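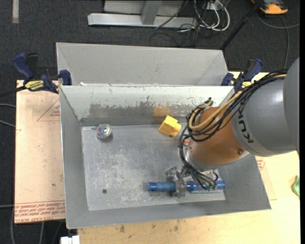 *The front bin. The damage is on the back wall, under the light paint, and on the floor.*

# Paint is coming off inside a metal bin with sloping walls. Repaint or leave bare?

Posted by **Viola Guerra** on June 21, 2023 in Workshop and Storage
Viewed 2698 times

Good morning to all. I would like to have advice about two large gray metal bins which we keep on a wooden table. The one in front is the one that worries me. The second stands directly behind it, and I will treat it later in the same way if the first goes well.

On the back wall, inside, the upper part still has its paint, a very pale color between green and white. Lower down there is a dark band where the coating has chipped, and the edges of what remains are ragged. When I pass a fingernail under these edges, small flakes come up. The floor is dull and has many whitish marks and scratches, mostly in the middle and on the left. There is also a small dark round spot near the front left corner. I thought it was rust, but it does not come off on a cloth, so I am not sure.

We put in small objects of different shapes, and they are taken out and put back many times in a day. They are light, but they slide down the walls and rub always in the same places. I do not need the bin to be beautiful. I need that no flakes stay on the objects, and that the bin does not rust.

What I have at home:

- a half can of Drorkon metal enamel, light gray, bought in December
- sandpaper, fine and medium
- a wire brush that goes on the drill

My questions are these. Must I remove all the old paint, also where it holds well? Is enamel strong enough for a floor which is rubbed every day? And would it be wiser to leave the metal bare and only put a little oil? The person who sold me the enamel, at Marchetti, said that I can paint directly on top, but he did not see the bin.

The table is light wood and I cannot carry the bin outside alone, so I would prefer a method without too much dust.

Thank you in advance for your patience with my English.

---

**Nektarios Tsolakis**
Accepted · 474 points

Hello Viola. I had a similar problem with a metal chute in a packing room, and I made some errors that you can avoid.

You do not have to remove all the paint. Remove what moves. Take a stiff plastic scraper and push it under the ragged edges from the dark band upward. At a certain point the paint will resist, and there you stop. Then sand this border with the medium paper until you can pass your finger from metal to paint and not feel a step. If you leave the step, the new coat will break exactly on that line, as it did for me after a few weeks.

I would not use the wire brush on the drill inside a bin. The walls are sloping and the brush jumps when it meets the corner. It also throws the flakes everywhere, and you said you do not want dust. Sand by hand with a little water, and dry immediately with a cloth.

For the order of the work, I would do so:

1. Empty the bin and vacuum the corners.
2. Wash with warm water and dish soap, then rinse and dry very well.
3. Scrape and sand as I wrote.
4. Wipe with denatured alcohol, with the window open and nothing burning near.
5. Give one thin coat of metal primer to the bare parts, going a little over the old paint.
6. Give two thin coats of enamel on the walls.

The floor is a different matter. Enamel is good against humidity, but it does not like to be rubbed every day in the same place. I painted the floor of my chute twice and then I gave up. Now I keep there a rubber mat, cut to measure, and I change it when it is tired. For your bin I would prime the floor and put a thin mat on top. Make first a pattern in cardboard, since the corners of these bins are rarely square.

For the round spot, try with the corner of the fine paper. If below there is clean metal, it was only dirt or old glue. If it becomes orange or you feel a small hole, treat it with a rust converter before the primer and wait for the time written on the bottle.

Oil on bare metal I do not recommend for you. It works, but the objects will become greasy and collect dust.

One last thing: wait before you use the bin again. The enamel is dry to the touch the same evening, but it is still soft inside. I waited around a week and I was glad.

> **Viola Guerra:** Thank you, this is very clear. I did not think of the step between metal and paint. Does the mat need to be glued?

> **Nektarios Tsolakis:** No, please do not glue it. Water can go under and you will not see it. If it is cut well it stays by itself.

---

**Leonardo Cattaneo**

Just spray it. I use Mever spray for everything, gate, mailbox, bicycle. Shake well and go. If it comes off you spray again, it is cheap.

> **Concetta Orlandini:** Without sanding first it will come off with the loose paint that is under it. She wrote that the flakes lift with a fingernail.

> **Leonardo Cattaneo:** OK, a little sanding then. But for a bin I would not lose a weekend.

---

**Naveed Ghumman**

I agree with most of what Nektarios wrote, and I add another possibility. If there is a powder coating shop near you, ask for a price for both bins together. In Cisari, where I live, the shop takes small pieces when the oven is already running for a bigger order, and the price becomes reasonable. They blast the old paint away, so you have no dust in the house. The result is harder than enamel from a can. It will also be scratched with time, but slowly.

Before you bring them, ask if they can accept pieces with old paint of unknown type. Some shops refuse. And if your bins are old, please do a lead test on the paint before you scrape or sand anything, also by hand. The test is sold in small packs in paint stores. I do not want to alarm you, only it is better to know this first.

> **Viola Guerra:** I did not know about the test. I will buy it before I touch anything, and I will ask also for the price of the coating. If the price is too high, I follow the list of Nektarios and begin with the front bin.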